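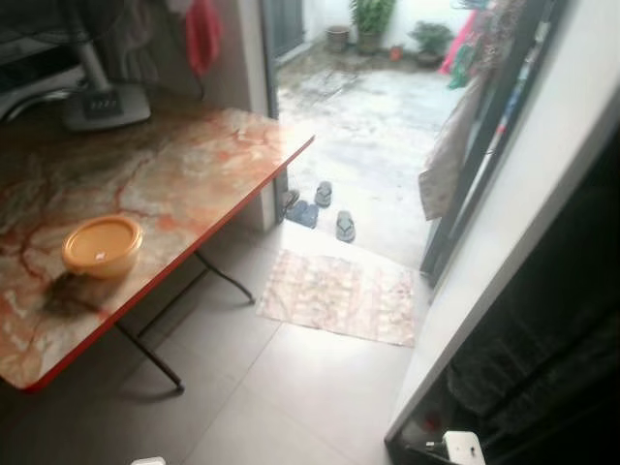
Ravn folding boarding ramp for station platforms

Made by Brerkside
Order code: RAVN-2690
Page last changed: February 8, 2026

The Ravn is a manual ramp for getting wheelchairs, scooters and pushchairs between a platform and a train. It is stored folded on the platform, wheeled to the door by one member of staff, opened, used and put away again. It has no motor, battery or gas strut.

It replaces the older Cornus ramp, which we stopped making last year. Spares for the Cornus are still available and are listed near the bottom of this page.

Main measurements

Length, open: 2690 mm
Clear width between side edges: 88 cm
Side edge height: 100 mm
Material: aluminium deck and side edges, steel hinge pins
Deck surface: bonded grit, dark grey
Edge colour: yellow, both sides, full length
Safe working load: 300 kg, spread over the wheels of one chair or scooter
Folds: once, across the middle
Handles: two, one on each side of the fold

Which platforms it suits

The Ravn is meant for platforms where the train floor is higher than the platform. It can also be used the other way round, with the train floor lower, if the step down is no more than 100 mm. For bigger steps down, ask us first.

The slope depends on the height of the step, and the step depends on the train as well as the platform. If more than one type of train calls at your station, measure to the highest floor. Measure at the door staff will use most, with the train standing where it normally stops. Platforms on a curve often give a different result at each end, and it is worth measuring both.

You also need room behind the ramp. A chair has to line up straight before it starts to climb, and a large scooter needs more space than most people allow for. Check for benches, lamp columns, shelters and planters opposite the usual door position. On a narrow island platform, the ramp may reach too far back for people to pass safely. We sell a shorter version for these places, but it is steeper and cannot be used with the higher floors.

How it is used

1. Wait until the train has stopped and the doors have been released.
2. Wheel the ramp to the door with the lip end towards the train.
3. Lay it flat, pull the red catch and open the top half. The catch clicks when it is home.
4. Lift the lip onto the train floor. It must sit fully inside the door, with both rubber pads touching.
5. Press down on the lip with one foot to check it does not rock.
6. Help the passenger on or off, one at a time.
7. Fold the ramp, return it to its stand and lock it before signalling that the work is finished.

The driver or guard must know that a ramp is in place. How they are told is a matter for your own operating rules, and the ramp has no signal of its own. Some stations hang a red tag in the doorway while the ramp is out. A tag and clip can be ordered with the ramp.

The lip

The lip is the part that wears first. It rests on the train floor, takes the front wheels of every chair, and is sometimes dragged along the platform when it should be lifted. On the Ravn it is a separate piece, held on by six bolts, and can be changed on site with an ordinary spanner. On the Cornus it was welded, so a bent lip meant sending the whole ramp back.

Two lips are offered. The plain lip fits most floors. The stepped lip is for older coaches with a raised metal strip along the door sill, and is the one most heritage lines choose. If you run both kinds of train, order the stepped lip. It works on a flat floor too, although the front edge is a little thicker.

Storage

A ramp left leaning against a wall will be knocked over, so every Ravn comes with a floor stand. The stand bolts to the platform through four holes and takes a padlock of your own choice. We do not supply the padlock, as most stations already have a common key.

Stand the ramp under a canopy if there is one. It can be kept in the open all year, but leaves and grit collect in the hinge and need brushing out. Do not store it within reach of the platform edge. Check too that the stand does not block the tactile paving or the route to a help point.

Cleaning and checks

Before first use each day, look at the lip, the rubber pads and the red catch. Open and close the ramp once. If the catch does not click, take the ramp out of use.

Wash the deck with water and a stiff brush. Pressure washers lift the grit surface at the edges and should not be used. De-icing salt does no harm to the deck, but rinse the hinge pins afterwards and put a drop of light oil on each.

The hinge should be inspected by a competent person after 3000 openings or once a year, whichever comes first. There is no counter on the ramp. Stations that log assisted journeys can use that log to work out when the inspection is due.

What is in the box

Ravn ramp with plain or stepped lip
Floor stand and four anchor bolts
Spare pair of rubber pads
Printed instruction card, weatherproof, with cable ties
Load plate, already fixed to the side edge

Extras

Red door tag and clip
Second instruction card
Reflective strips for unlit platforms
Carry bag for moving the ramp by van
Wall bracket, for stations where the floor cannot be drilled

Spares for the Cornus

Rubber pads, catches and hinge pins are kept in stock. Decks and side edges are not. The Cornus stand does not fit the Ravn, as the bolt holes are further apart. If you are changing from one to the other, you will need to drill again or use the wall bracket.

Price and delivery

The Ravn costs £2690 plus VAT, with the stand and either lip. The reflective strips are £88 a set. Prices for the other extras are on the order form.

Ramps are made at our Brerutden works and sent out on a pallet. Delivery is to a road address with room for a lorry with a tail lift. We cannot deliver to a platform or hand over to a train. Please give the name of someone who will be there to sign, and say if the station is unstaffed for part of the day.

Returns

Unused ramps can be sent back within a month of delivery. Once the stand has been bolted down we treat the ramp as used. Ramps with the wrong lip do not need to come back: tell us and we will send the other lip, and you return the first one in the same box.

Training

We do not run courses. The instruction card covers normal use, and a longer set of notes for supervisors can be sent by email on request. Staff should practise with an empty chair before helping a passenger, at a time when no train is due.

To order, send the completed form to the Brerkside sales office with your measured step height, the train types that call, and your choice of lip.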